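Progress report to Brekden: Sketotcombe assembly room refit
Mon 12 November
Prepared by Terence Bramwell for Mei-kuen Lau

1. Scope of this report

This report covers the fitting out of the assembly room at Sketotcombe under the second stage of the grant. It deals with the long table, the layout of parts on it, and the lighting. Storage and the goods lift are reported separately by Kam-wah Su and are mentioned only where they affect the table.

2. Work done in the period

The old benches were taken out and the floor was levelled at the window end, where it had dropped by 12 mm. The replacement table was supplied by Trotow and set in place over 2 days. It is a two-level design with a main top and a lower, narrower shelf along one side. The yellow finish was chosen after a trial in May in which dark parts were easier to find on yellow than on the grey of the old benches.

The main top is used for the larger black oval parts and the shelf for small items. The rule agreed with the assembly staff is that the ovals lie in a single line, long axis across the table, with an even gap between them. Parts are not stacked at any point on the top. Gebremedhin Gebru wrote the working note for this, and a copy has been issued to each shift.
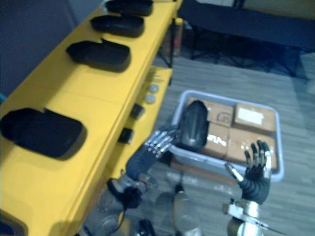
Figure 1. Main top with black oval parts in line; grey discs and small black blocks on the lower shelf.

The rounded front edge of the top was a change to the first drawing. Staff had reported sore forearms from the square edge of the old benches, and Trotow agreed to the change at no extra cost. The smooth surface wipes down well but shows glare when the lamps are set too low. The lamps have been raised by 40 cm and the glare is now acceptable for most seats.

3. Problems

Labelling of the lower shelf is not finished. The wording was revised once by Kai-wen Tsang and a further change is expected when the part names are settled with Cheng. Permanent labels will not be ordered before then.

The wall behind the table is dark grey and the corner next to it remains in shadow. Small parts dropped on that side are hard to find. Two options have been priced: repainting the wall, or adding a lamp at floor level. Repainting is the cheaper but would close the room for 2 days.

The delivery of spare table legs is 7 days behind. This does not hold up any other task.

4. Spending

Spending to date is within the sum agreed for the stage. The saving on the benches, which were sold and not scrapped, has been held against the cost of the wall or lamp work. No transfer between budget lines is requested.

5. Next period

Settle part names with Cheng and order the shelf labels.
Decide between repainting and the extra lamp. A decision is needed from Brekden before work can be booked.
Fit the spare legs on delivery and check the top for level along its full length.
Collect comments from both shifts on the spacing rule and revise the working note if required.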